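Open day at the Vellard brush works

The Vellard works opens its doors to the public once a year, and on 28/06/2024 I took the morning tour. Tickets were $10 and included coffee. The building is 131 years old and sits behind the rail yard in Bruvisitz. Parking is on the street, so leave time for it.

The tour started in the hair store, a cool room with deep drawers. Goat hair comes in bundles and is sorted by length before anything else is done to it. Synthetic fiber is kept on the other side of the aisle. The guide passed a bundle of each around the group, and I could not tell them apart by touch.

Next was the tying room. A worker drops a measured pinch of hair into a small brass cup, taps it on the bench until the tips settle, and ties it off with thread. Training for this job takes 19 weeks. The tied head then goes into the ferrule, gets a drop of glue and sits overnight.

Handles are not made on site. They come from a firm called Kramer, already painted, and are crimped on at the end of the line. The crimping machine is loud — ear plugs are in a box by the door.

After the line we went up to the sample room, where the company keeps brushes from its Clalleo range.

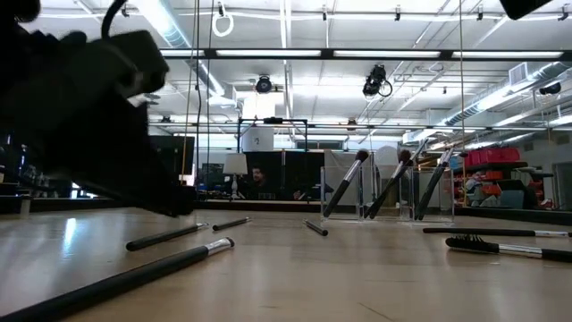 Makeup brushes on the table, with three more standing in a clear holder.

I asked about cleaning, as I have ruined a few brushes at home. The advice was mild soap, cool water and drying flat. Water that gets into the ferrule softens the glue, and then the hairs start to drop. Brushes used with powder can go longer between washes than those used with cream.
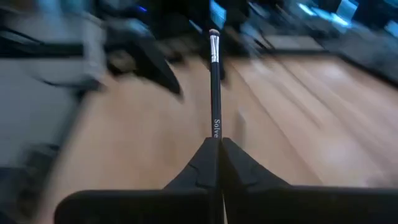 Practical notes

The tour lasts two hours, with one flight of stairs and no elevator. Children under five are not allowed in the tying room. The shop sells seconds by the bag and takes cards. A shorter tour is planned for October, without the sample room.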